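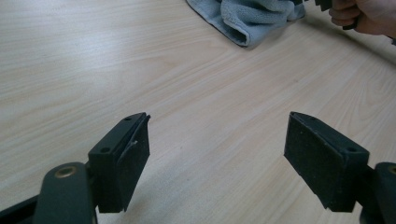
Step 1: Clear and dust the top

Take everything off the table and wipe it with a dry cloth. Crumbs and grit cause fine scratches once you start rubbing, so get them off first. Run a soft brush along any seams.

Step 2: Wash

Mix 3 cups of warm water with 5 drops of dish soap. Dip a cloth, wring it out hard and wipe in the direction of the grain. Work on one half at a time. Do not pour water on the table — it will find the joints. 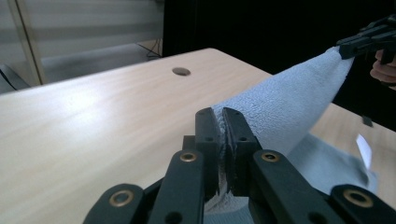 Go over the same area with a second cloth and plain water, then dry it right away. Old terry towels are fine for this. Skip fabric softener when you wash them, as it leaves a film that shows up as streaks.

Step 3: Treat the marks

For cup rings, use a paste of baking soda and water. Rub lightly with a fingertip, then wipe it off. Ink needs a little rubbing alcohol on a cotton swab. Test either one on the underside first.

Step 4: Let it rest

Leave the table bare for an hour before putting anything back. Felt pads under lamps and bowls help. I replace mine every March — sooner if they start to peel.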